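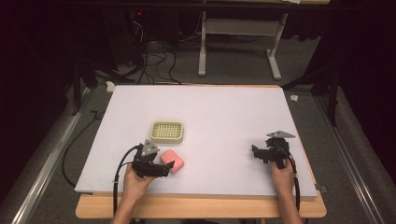
Why does my coupon code disappear from the cart when I get to the payment page?

Another discount is usually already sitting on the order, and the store's checkout keeps the one that was applied last. Take everything off, sign in first, then put the code you want in by hand as the final step before paying.

Ticket: Clestanel code drops off at checkout
Status: Solved (with one leftover, see the end)
Opened: Jun 2, 2025
Category: Store coupons / browser add-ons

Okay, so this is my write-up of the coupon mess from the deals page. I run the toy and game posts here, and when I put up the Grosik marble run deal my inbox went nuts. The deal was supposed to be simple: clip the Clestanel coupon, get $5 off, free shipping to the store. Lots of you got it just fine. Lots of you got all the way to the payment page and watched the five bucks vanish, and you were (rightly!) annoyed with me.

I couldn't get it to fail at first. Worked great on my phone, worked great on the old laptop in the kitchen. I'll admit I figured people were typing the code wrong, and I'm sorry about that, because then I tried it on my regular computer and poof, full price.

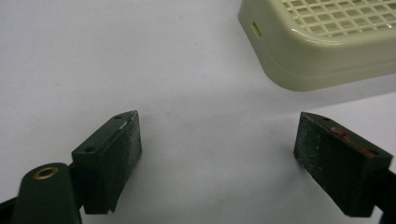 bargainbasket_jo

So here's what I tried, in order, including the stuff that did nothing.

Cleared the cart and started over. Same thing. The coupon showed in green on the cart page, then was gone on the payment page with no message at all. I really wish the store would at least tell you it pulled something off!

Cleared cookies just for Clestanel. This looked like it worked, because the coupon stuck all the way through, but I'd been signed out and was checking out as a guest. The second I signed back in, it dropped off again. That was my first decent clue.

Looked at my account page. Under rewards I had a welcome offer I'd totally forgotten about, the kind they give you for joining the email list. It says it's "auto-applied to eligible orders" in the tiniest gray print. Eligible apparently includes the marble run. My welcome offer was for $2 off, so the store was happily swapping my better coupon for the worse one. Thanks a lot.

Turned off the welcome offer. There's a little switch next to it. I flipped it, went back to the cart, and the coupon stayed on... until I got to payment. Argh!

At this point I wrote to Clestanel chat. They were nice, but what I got back was the standard reply about codes being limited to one per household. I hadn't used mine, I told them so, and they asked for a screenshot. I sent the screenshot and heard that it would be passed along. I haven't had anything since then, so I went back to poking at it myself.

Then I remembered Plurnix. If you don't have it, it's the browser add-on that pops up at checkout and tries a pile of codes for you. I love it for clothes. What I hadn't noticed is that mine was set to run quietly, with no popup, and it was testing codes on the payment page after I'd already put mine in. When it finished it left the last one it tried, even if that one did nothing. 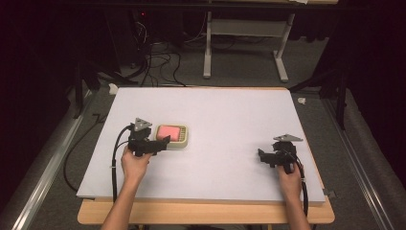

And that explains the phone and the kitchen laptop, too, because I'd never installed it on either of those. I went into the Plurnix settings, found Clestanel under the store list, and set it to "ask me first." Emptied the cart, added the marble run again, typed the code, and it held right through to the order confirmation. I did it again with the matching Grosik track pack just to be sure (okay, also because I wanted the track pack).

So there were two things going on at once, and that's why the reports didn't match up. Some of you only had the welcome offer in the way, some only had the add-on, and a few unlucky folks like me had both.

What to do if you're still stuck:

Sign in before you add anything to the cart.
Go to your account, then rewards, and switch off any auto-applied offer you're not using for this order.
Pause Plurnix for the store, or set it to ask first. Other coupon add-ons may well do the same thing, but this is the only one I tested.
Remove the item and add it again. Just reloading the page didn't do it for me.
Type the code in last, and check the total on the payment page before you hit the button.

If you already ordered at full price, you can ask chat for a price adjustment. A couple of readers told me they got theirs without any fuss, and one was turned down because the order had already shipped. Worth a try, but be quick.

The leftover: paying with a Kerekes gift card. I've had two reports that the coupon drops when the gift card gets added, even with everything above turned off. I don't have one of those cards, so I can't test it. If you've gotten a coupon and a Kerekes card to work together at Clestanel, please leave a comment and tell me which one you put in first!

The coupon itself is good into August according to the fine print, though the marble run could sell out way before that. I've changed the deal post so the add-on warning is up top. Marking this one solved for now, and I'll reopen it if the gift card thing goes anywhere.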